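Research > Housing Markets > Working Papers > Section 4
April | Filent Property Research Group

4. Open Houses and the Printed Sheet

The listing records described in Section 3 cover some 3,000 homes offered for sale in Irnevley and Cetham. They tell us when each home was listed, when the price was changed, and when a contract was signed. They don't tell us much about what went on at the open house. To fill that gap we sent a short survey to agents working in the two towns and received 69 usable replies. Most came from small offices. Gallagher, the largest brokerage in the area, forwarded the survey to its own agents but did not require them to answer it.

The survey asked agents how they prepared for an open house, what they handed to visitors, and how they followed up afterward. We left the question about handouts open so that agents could describe them in their own words. The replies were then sorted by hand into groups. The same reply could fall into more than one group, and many did.

The most common handout was a single printed sheet with the asking price, the room sizes, the property tax for the last full year, and the agent's contact details. Agents differed on what else belonged on it. Several added the age of the roof and the furnace. They said visitors asked about these before anything else, and that having the answer in writing kept the conversation from stalling in the hallway. Others left such details off on purpose, preferring to be asked, and treated the question as a sign that the visitor was a serious buyer. We could not tell from the replies which practice was older, or whether agents had ever tried both.

Floor plans were less common than we expected. Agents in Cetham, where much of the housing is older and has been added to over the years, said that an accurate plan was costly to draw and that an inaccurate one caused trouble later. In Irnevley, where many homes were built from a few standard designs, plans were easy to get from the original builder, but agents there thought buyers already knew the layouts. The result is that plans were scarce in both towns for different reasons. Studies that treat the lack of a floor plan as a sign of low effort by the agent should take this into account.

Sign-in sheets raised a separate problem. Agents need them for follow-up calls, but visitors often leave them blank or write something that can't be read. A few offices had moved to a tablet at the door. Opinions of the tablet were mixed. It produced cleaner contact lists, but it also held people up at the entrance when several arrived together, and some agents kept a paper sheet beside it. We did not use visitor counts from either source in our models, as we had no way to check them.

We also asked about signs and displays, both at the property and at home shows and other local events where agents take a table. Here the answers were brief. Yard signs follow the office template and agents have little say in them. Event tables are left more to the individual, and the lettering varies from vinyl banners ordered through a print shop to cut shapes fixed to cloth. Strong contrast between letters and background was the point mentioned most often. Figure 2 shows bright letters on a dark ground. Agents who commented on color usually said that it mattered less than size.

Figure 2. Large orange letters on a black fabric backdrop.

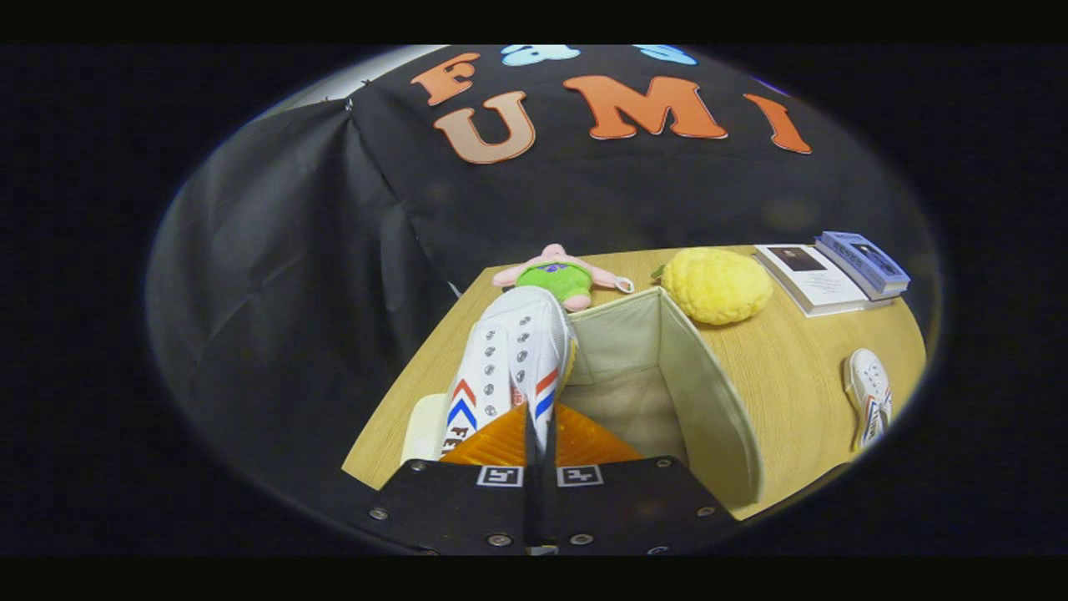

Cost was seldom given as a reason for choosing one kind of display over another. Agents were more concerned with the time it took to set up and with whether the materials could be carried by one person. We did not ask how many contacts an event table produced, and the listing records can't supply the answer, because they do not say how a buyer first heard of a home. For that reason displays are left out of the models in Section 5. The printed sheet is kept as a yes-or-no variable, coded as yes only where the agent said that one was handed out at every open house for the listing.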